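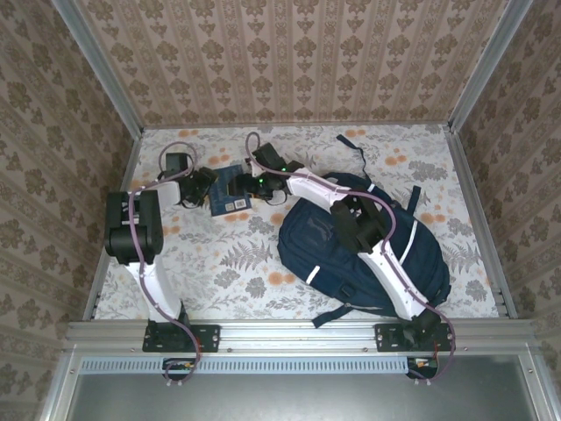

4 min read

3. How the letters pages worked

I should say up front that I came to the Latport Quarterly as a reader, long before I thought of writing a paper on it. My aunt kept a run of them under the stairs and I read them the way other kids read comics. So when I talk in this section about the letters pages, please bear in mind that I'm fond of them (I've tried to be fair anyway!).

The run I worked from has 36 issues, and between them they print 892 letters. I read every one twice, the second time with a pencil. Most scholars who write about the magazine go straight to the poems, and I get why — Malsha Cassim's early sequence about the ferry strike is in there, and so are the first three Uner stories. But the letters are where you see readers arguing over what those pieces meant, sometimes for a year at a stretch.

Take the quarrel over Cassim's "Salt Ledger." A schoolteacher in Ornstead wrote in to say the poem had no business leaving its dockworkers without names. Cassim answered in the next issue, in four rather grumpy lines. Then the dockworkers' families started writing, and they gave names. By my reading, 19 letters belong to this one exchange, and when the poem came out in book form it had a new middle section made up almost wholly of names.

Figure 2. A yellow gripper with a thin white sheet held upright between its fingers, against brown floral wallpaper.

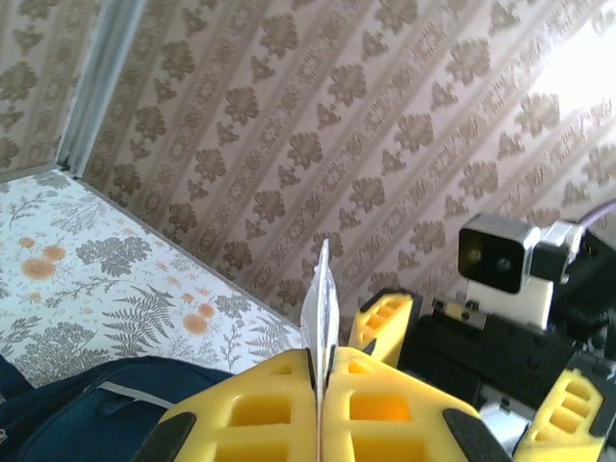
Now, Habibur Majumder has argued that the editors steered all this, picking letters that suited a revision Cassim already had in mind. I went back and forth on that for months. There's a note in the Liyanage papers, dated only May, in which the editor grumbles that he has 50 letters on the poem and room for two. So yes, somebody was choosing. What I can't find is any sign that he chose in her favor. The two he printed that time were both pretty hard on her, and one is plain rude about her line breaks.

I also think Majumder reads the short replies too quickly. Cassim hated writing prose and said so in at least three of them. A four-line answer from her was a long one, and the last of them thanks a reader for correcting the spelling of her father's name. I take that thanks at face value.

The Uner stories are a different case, with far fewer letters and no second version to compare, so I leave them for Section 4.

Last updated: Monday, 9:40 a.m.

Comments (3)

Oduor Athumani
I had no idea the book version was that different. Do you say anywhere which of the names came from letters and which she added herself?

Rajitha Barua
The Ornstead teacher taught my mother. She was still cross about that poem years later, names or no names.

Rezaul Gunawardena
I'm with Majumder on this one. An editor who prints two rude letters may just want a livelier page, and that's steering too. Looking forward to Section 4 though.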